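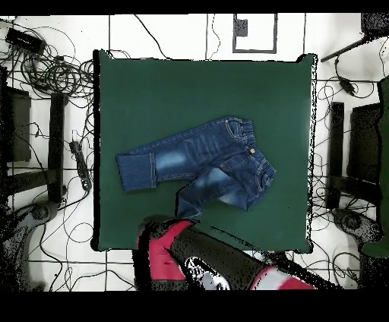

I started by asking Farah Gunawan how many pairs of jeans she has hemmed, and she laughed at me. "This year? Four hundred, and it's only June." She runs Pestusine, a small alterations and secondhand shop she took over from her aunt, and she has opinions about denim the way other people have opinions about barbecue. Most of what she sells comes in by the bag, and every pair gets laid flat and looked over before anyone decides a price. Blue jeans with faded patches over the thighs and knees and a rolled cuff showing its orange-tan stitching are the kind she'll happily talk about for ten minutes (I timed it, sort of).

"People think fading means worn out," she told me. "I look at the seat and the inside of the thigh. If those are good, I don't care how pale the knees are!"

What about elastic waists? I'd always thought of them as a bit of a cheat. Farah nearly put down her tea. "A brass button and some elastic – that's the best of both. You can eat lunch." She does check the elastic, though. She stretches it, lets go, and listens. Crunchy elastic goes in the repair basket.

Then we got to folding, and I found out I've been doing it wrong since college. I fold jeans in half at the knee and hang them over something. Farah starts on a flat surface, legs out straight, pockets smoothed from the inside. One leg over the other, crotch point tucked in, then up from the hem in thirds. "Unroll the cuffs first," she said. "I've found sand, receipts, an earring. A hem that's stayed rolled all winter gets a line you'll never iron out."

She charges $4 to re-tack a cuff and won't charge at all for a button, as long as you bring the button.

In July she's moving the shop two doors down, into the old Junitz bakery, with 480 square feet and a real window. I asked what goes in the window first.

"Jeans," she said. "Folded properly."

I went home and redid my whole drawer.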